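Tema 5. Recoger demostraciones con pinzas de mano

Apuntes de clase, segunda parte del bloque de aprendizaje por imitación

5.1 De dónde salen los ejemplos

La semana pasada nos quedamos en que una política aprendida por imitación vale lo que valen sus demostraciones, y alguien preguntó al salir (buena pregunta, por cierto) quién se pasa las horas haciendo esas demostraciones. Pues vosotros, ¡a partir del viernes! Así que hoy dejamos las ecuaciones tranquilas y hablamos de mesas, trapos y paciencia.

Hay varias maneras de conseguir ejemplos. Con teleoperación mueves el robot a distancia y grabas lo que hace: los datos salen en el mismo cuerpo que luego va a ejecutar la tarea, pero vas lento y necesitas el robot libre. Con pinzas de mano, que es lo que usamos en la práctica Mokatell, la persona lleva una pinza en cada mano y hace la tarea directamente. Los cubos con marcadores que van encima nos dan la posición y la orientación de cada pinza a lo largo del episodio. A mí me gusta más este método para empezar, porque en una tarde os sale un conjunto decente y además os duele la muñeca, con lo que entendéis enseguida por qué hay que diseñar bien la tarea.

5.2 Qué cuenta como episodio

Un episodio empieza con las dos pinzas abiertas fuera de la bandeja y acaba cuando las volvéis a sacar. Todo lo que pase en medio se queda, incluidos los titubeos. El año pasado un grupo recortó los titubeos «para que quedara más limpio» y la política aprendió a ir disparada hacia la tela y no supo corregir ni una sola vez. De los 3208 episodios del conjunto Uleck, que es el que tenéis en el servidor, 924 incluyen al menos un reagarre, y son los que más juego dan cuando entrenéis.

Si se os cae la tela fuera de la bandeja, eso es un fallo: se marca como fallo y se guarda. No lo borréis, por favor. En el tema 7 los vamos a usar.

5.3 Variar sin volverse loco

Entre episodio y episodio hay que cambiar la posición inicial de la tela. Parece una tontería, pero todos tenemos manías, y a la tercera repetición la dejas caer siempre igual (yo tiendo a la esquina izquierda, lo tengo comprobado). Cogedla por un punto cualquiera, soltadla y no la coloquéis. La bandeja también se puede girar un poco cada cierto tiempo. La luz la dejamos fija durante la sesión y la cambiamos entre sesiones, y apuntáis el cambio en la hoja.

Con los marcadores, cuidado al cruzar las manos: si un cubo tapa al otro perdéis el seguimiento un rato y luego toca interpolar. Trabajad con los codos algo abiertos y sin inclinar la cabeza sobre la mesa.

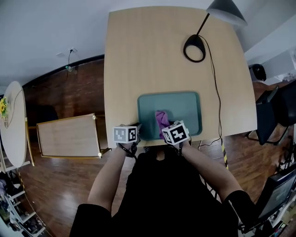 5.4 La hoja de sesión

Cada pareja rellena una hoja por sesión. Apuntad quién lleva las pinzas, qué tela usáis, cómo está la luz y el número del primer y del último episodio. Los turnos se cambian cada media hora, aunque os encontréis estupendamente. El programa de grabación es Rulier y guarda solo, pero no cierra el último episodio hasta que pulsáis parar, así que pulsad parar antes de levantaros a por café.

Para la entrega quiero 2 sesiones por pareja, con las hojas escaneadas dentro de la misma carpeta.

5.5 Lectura

El capítulo 2 del manual de Juhász, entero menos el apéndice de calibración, que lo veremos juntos en clase. Traed dudas apuntadas, sobre todo de la parte de sincronización, que está contada un poco deprisa.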